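Encimera Calteo de roble claro, acabado al aceite

Inicio / Cocina / Encimeras y superficies

La Calteo es la encimera que más nos piden y, después de dos inviernos cocinando encima de una, entendemos por qué. Son listones de roble claro encolados al estilo de los tajos de carnicero, con la veta bien visible y las juntas al tresbolillo, así que no hay dos tramos iguales. ¡Y qué agradecida es con las cosas de diario! Botellas, botes y vasos, todo luce más sobre una madera cálida y una pared blanca lisa.
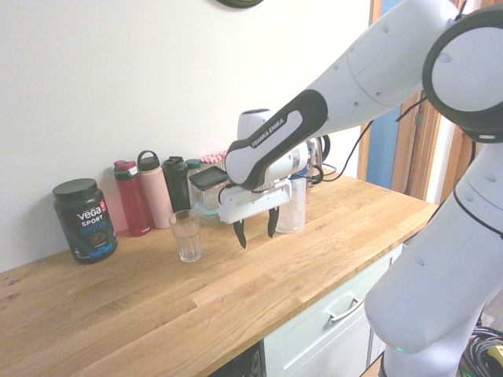
Korkor Arthur

Lo primero que pregunta la gente es si mancha. Es roble y es poroso, de modo que un cerco de vino tinto que pase la noche encima dejará recuerdo si hace meses que no se aceita. Con el aceite Plikum al día, el agua forma gotas y se retira con un paño. La primera temporada conviene dar una mano cada 2 meses; luego basta con mirar la zona del fregadero y la de los desayunos, que son las que piden antes. Un bote de 200 ml da para un tramo corto y sobra algo para los retoques.

Lo segundo, el calor. Un hervidor eléctrico sobre su base o una cafetera de émbolo pueden vivir ahí sin problema. Una cazuela recién sacada del fuego, no: salvamanteles siempre, por favor. Y si un día se te olvida, lija fina en el sentido de la veta, aceite, 24 horas de espera y a otra cosa (yo ya llevo dos quemaduras borradas así).

También me escribís mucho sobre cómo ordenar una encimera larga. Mi manera: lo alto contra la pared, lo que se usa cada mañana delante, y los secos en recipientes transparentes para ver cuándo se acaban. Los garbanzos en su bote hermético, los tarros de tapa de cuadros juntos — quedan preciosos en grupo — y la jarra siempre a mano, cerca de los vasos. Si tienes panera, al extremo, debajo de la ventana, y de paso ganas una balda encima.

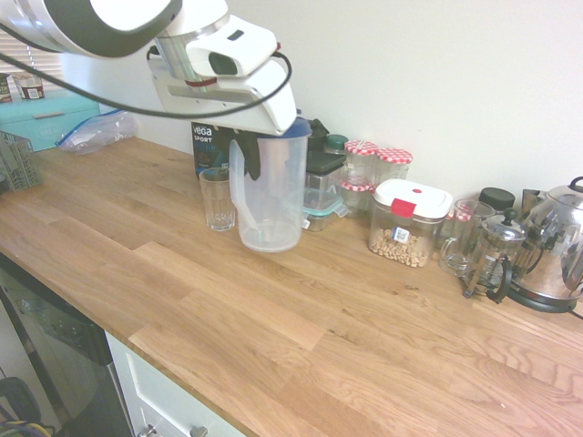

Calteo en roble claro, con jarra de tapa azul, tarros y hervidor de acero.

Características
Material: roble macizo encolado por listones
Acabado: aceite Plikum incoloro, apto para contacto con alimentos
Canto: recto, ligeramente matado a mano
Corte: a medida, hueco de fregadero opcional
Garantía: 12 años frente a despegado de juntas
Mantenimiento: paño húmedo y jabón neutro, sin lejía ni estropajo metálico

Montaje
Deja la madera tumbada y sin embalar un día entero en la cocina antes de fijarla. Usa las escuadras Onum con ranura, que permiten que el tablero se mueva con la humedad, y no lo atornilles a tope. Los cortes y huecos se aceitan por dentro, también los que no se van a ver. Para la junta con la pared, silicona transparente y poca.

Muestras
Seema Grewal prepara las muestras en el taller y las envía los lunes. Van en dos trozos, uno aceitado y otro en crudo, para que los compares con la luz de tu casa. Indica en el pedido si tus muebles son blancos o de color y añadirá un retal de la serie Poon, algo más tostada, por si te encaja mejor.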